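Workshop notebook, Wednesday, small toys / table day

Big table with the printed cloth on, red board up at the left side, small stuff bunched in the middle.

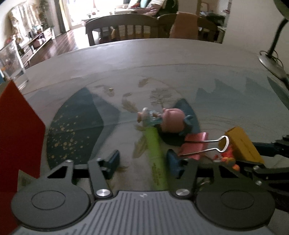 Do the small toys need to be sorted before they get washed?
Sort first. Paper, felt and anything with a glued joint can't go in the basin, and once it's all in the suds you won't spot them in time.

OK so. Started 9:40, later than I wanted, the Cunport box was under two others. Lot 139 on the lid. Inside a mix as usual, no list. Idalina Brandão took the lid end, I took the bottom, where the grit and crumbs collect.

Rule we're using now (changed from March, cross the old one out on the wall sheet):
- washable, goes in the basin
- wipe only
- needs glue or fill
- don't know, goes on the saucer and gets looked at after lunch

Saucer pile too big by 11. Told myself I'd decide quicker. Didn't.

Cloth. Keep using it. I know the plain white one is "better" but things roll on the plain one, it's the slippery kind, and I spent half of last session on my knees. The printed one holds. Downside is the pattern, leaf and feather prints in brown, so a small brown thing can sit on it and you go right past it. Also the dark teal fan part with the gold specks: don't put dark pieces down there, you lose them. Pale gray areas are fine for nearly everything. Idalina wants a tray on top of the cloth. Maybe. A tray has a rim and I keep catching my sleeve on rims. Try it next time, one session, then decide.

Do a palm sweep over the cloth before folding. Every time. Beads, pegs, little wheels. Fold it toward the middle and shake it out over the tub, NOT over the floor (me, March).

Red board makes a shadow on the cloth next to it. Bad spot for looking at paint, good for nothing really except parking finished pieces. Next time either turn the table or move the lamp to the other side. Label low down on the board is faint, rewrite with the fat marker if it's ours to rewrite?? ask.

Basin. Lukewarm, a squirt of the ordinary dish soap, soft toothbrush for the grooves. Don't soak. Idalina left a batch in while she took a phone call and the decal on one lifted at a corner. Pressed it flat under the dictionary with wax paper between, leave until tomorow and look again. If it's curled, thin line of glue with a pin, wipe right away.

Drying: old towel, then the rack by the window. Turn things with holes in them so the hole faces down. Water sits in there for days otherwise and it smells.

Glue. Tried the Cundard on a snapped peg, it grabs fast but leaves a white bloom around the joint. Fine for insides, ugly on anything shiny. The tube is 50 ml and we've used hardly any so no point ordering something else yet. Put the cap on properly!! I had to drill it out with a needle again.

Fillwood for chips. Notes:
- press it in proud, it shrinks back
- first pass too wet, sagged, scraped it off and started over
- second pass left through lunch, sanded with 200 grit, came up good
- takes paint OK but drinks the first coat, so plan on two
- don't use it on anything that bends

Didn't get to the paint matching. The green on the Cunport pieces is a yellower green than the jar we mixed, needs a drop of ochre, write the mix DOWN this time, in here, not on a scrap of masking tape.

Don't-know saucer, after lunch. Most of it turned out to be wipe only. One thing neither of us could name, could be part of a game, could be off a drawer. Into the odd parts jar with a bit of tape on it. If the Seixas shop calls about missing game parts, show them the jar first before going through boxes.

Speaking of Seixas, they want the first bunch back by the end of the month and they want it in bags, tied and tagged. I'd said boxes. Bags are fine, but paper tags rub, so use the card ones from the left drawer and write in pencil. Ink ran last time. Idalina thinks about six bags, I think more, depends on whether the glued ones are allowed to travel with the rest. I'd keep them apart.

Time: sorting ate the whole morning, washing was quick. Other way round from what I'd have guessed. Next session one person sorts and the other starts the basin as soon as the first pile is a decent size, no waiting.

To do
- check decal under dictionary
- second coat on the filled chips
- green, add ochre, write it down
- move lamp
- tray trial on the cloth
- more card tags (left drawer nearly out)
- wash the toothbrush, it's disgusting

Stopped 4:15. Cloth shaken over the tub, one bead came out of the fold so the palm sweep wasn't good enough. Bead is in the jar. Rack is full, don't lean on it.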